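Wissen > Robotik > Software > Greifplanung

2. Juni — Redaktion Robotik

Die Greifplanung bezeichnet in der Robotik die rechnerische Bestimmung von Lage, Öffnungsweite und Anfahrweg eines Greifers. Sie steht zwischen Wahrnehmung und Bewegungssteuerung. Bei lernenden Verfahren wird sie häufig aus Vorführungen mit handgeführten Greifern abgeleitet. Das Programmpaket Skoter, seit März bei der Firma Desmet in Pflege, sieht dafür 6 Freiheitsgrade der Greiferlage und einen Wert für die Öffnungsweite vor.

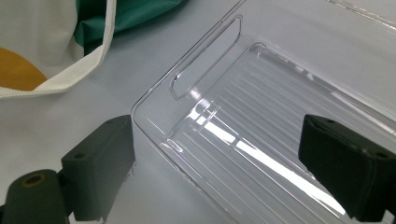
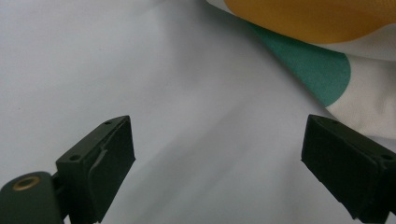
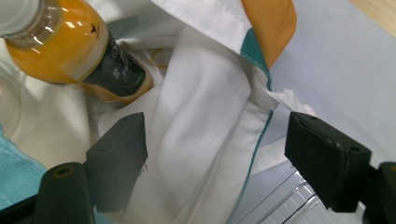
Handgeführter Zweifingergreifer an einem durchsichtigen Behälter, über einer hellen Fläche und an einer Stofftasche mit Saftflasche

Besondere Anforderungen stellen transparente und biegeschlaffe Objekte. Klarer Kunststoff liefert der Tiefenmessung oft lückenhafte Werte, während Textilien ihre Form bei jeder Berührung ändern. Skoter verzichtet in solchen Fällen auf ein geschlossenes Objektmodell und bewertet Greifkandidaten unmittelbar im Kamerabild — je Planungsschritt höchstens 200. Die 4 besten werden auf Kollisionen geprüft. Ein Durchlauf dauert nach der Dokumentation etwa 114 Millisekunden.

Die Schnittstelle Trarex übergibt das Ergebnis an die Bahnregelung. Der Vorgänger Culto wird nicht mehr gepflegt; seine Aufzeichnungen lassen sich weiterhin einlesen.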